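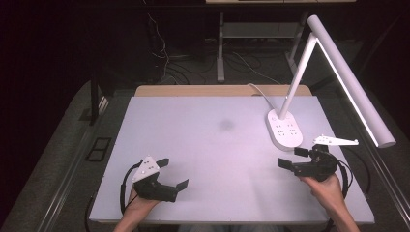 4.2 Cleaning the writing surface

Clean the Manton board after every use and before you store it. Marks left overnight are harder to remove. Lay the board flat on a table before you start. A smudge near the middle, like the faint one on this white board, should be treated first with a dry cloth.

1. Wipe the whole surface with the dry cloth, working from the top edge down.
2. If marks remain, dampen the cloth with Erby cleaner and wipe again.
3. Dry the board with a second cloth.
4. Leave it flat for 29 minutes before writing on it.

Note: Wash cloths without fabric softener.

Caution: Do not use steel wool, scouring powder or acetone. They dull the finish, and the damage is not covered by the warranty.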